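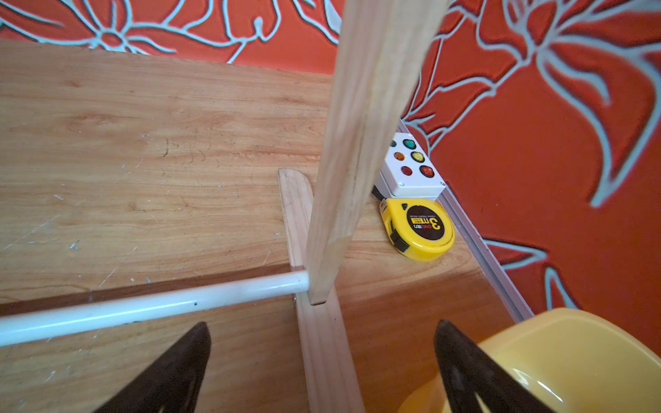
What does the group need to decide before it can order a second arm station?
The controller type, the bench size and the budget line. The first two fix the price, and the third decides whether the order goes out this quarter or the next.

Minutes of the equipment planning meeting
Held 2020-08-22, small meeting room, Prenstead site

Present: Dagim Gashaw (chair), Demetrius Calloway (minutes), bench staff, purchasing.
Apologies: stores.

1. Minutes of the July meeting
Accepted with one correction. Under item 4, "gripper pads" should read "gripper fingers." The pads are a separate stock line and were not discussed in July.

2. Matters arising
2.1 The quote from Van Dusen for the replacement wrist cable has been received and filed. It covers the cable only. Connectors are to be bought separately from the supplier already in use.
2.2 The bench in the back room has not been leveled. Carried over. D. Calloway to complete before the next meeting.
2.3 The torque driver has been returned from calibration. The certificate is in the binder.

3. Second arm station
3.1 D. Gashaw presented the case for a second station. The existing station is used for both fixture work and handling trials, and each changeover requires the arm to be re-zeroed. The log shows 71 changeovers since the station was commissioned. Time lost to changeovers is not recorded in the log, and the group agreed that it should be from now on.
3.2 Two suppliers have been approached, Droneo and Van Dusen. Droneo offers arm, controller and stand as one package. Van Dusen offers the arm and controller and leaves the stand to the buyer. Both quotes exclude fingers and tooling.
3.3 Purchasing asked whether the two quotes were comparable. D. Gashaw said they were not in their present form. The Droneo quote includes a day of installation and the Van Dusen quote does not. Purchasing will ask Van Dusen to requote with installation shown as a separate line.
3.4 Lead time from Droneo is 23 working days from receipt of order. Van Dusen has not given a lead time in writing. Purchasing will not accept a verbal figure.
3.5 Bench depth was discussed. The Droneo stand has a larger footprint and would overhang the present bench at the rear. Options are a deeper bench or a floor plinth. Bench staff prefer the plinth. D. Calloway noted that the floor in that corner has a drain cover and that the plinth would have to clear it.
3.6 Power and air. The room has a spare circuit of the correct rating. Compressed air would need to be extended from the existing drop. Facilities to be asked for a price.

Decision: No order to be placed until both quotes are on the same basis. D. Gashaw to circulate a comparison sheet with bench and air costs included.

4. Gripper fingers and spares
4.1 Fingers wear at the tip and are changed in pairs. Stores holds 2 pairs. The group considered this too few if a second station is approved, as both stations would draw on the same stock.
4.2 Trarnthorpe has offered to make fingers from the existing drawing. Purchasing has asked for a sample pair before any quantity is discussed. The sample is to be measured against the drawing and then run on the existing arm.
4.3 Bench staff asked for the drawing to be reissued with the radius at the tip dimensioned. At present it is left to the maker. D. Gashaw agreed.

Decision: Sample pair to be ordered from Trarnthorpe, charged to consumables.

5. Operator controls
5.1 The specification for the new station does not state how the operator controls are to be laid out. D. Calloway proposed that the stop button be larger than the others and placed where it can be reached with either hand. Agreed.
5.2 Button colors were discussed at length. Bench staff want one meaning per color across both stations. The present station predates any such rule. It was agreed to write the rule first and then check the present station against it.
5.3 Cable exit from the control box should be on the side away from the working area. To be added to the specification as a requirement.
5.4 Purchasing asked whether a custom box would affect the price. Droneo lists it as an option. Van Dusen to be asked in the same letter as item 3.3.

6. Budget
6.1 The equipment line can carry the arm and controller from either supplier. It cannot also carry the bench, plinth or air work in the same quarter.
6.2 Purchasing suggested moving the bench and air work to the building line. D. Gashaw will raise this with the site manager. If refused, the second station will be put forward in the next quarter as a single request.
6.3 Hand tools and measuring tools remain on the consumables line. No change.
6.4 A service contract was proposed by Droneo. The group did not consider it at this meeting. The contract text has not been received, only the summary page.

7. Any other business
7.1 The trial request form still carries the old room number. D. Calloway to correct.
7.2 Bench staff asked for a shelf for finished fixtures. Referred to stores.

Actions
D. Gashaw: comparison sheet; reissue of finger drawing; building line request to site manager.
D. Calloway: level bench; position of drain cover marked on room plan; changeover time column added to log; draft color rule; request form.
Purchasing: requote letter to Van Dusen, including lead time and control box option; sample order to Trarnthorpe; full service contract text from Droneo.
Bench staff: air requirement to facilities.

Next meeting to be called when the Van Dusen requote is received.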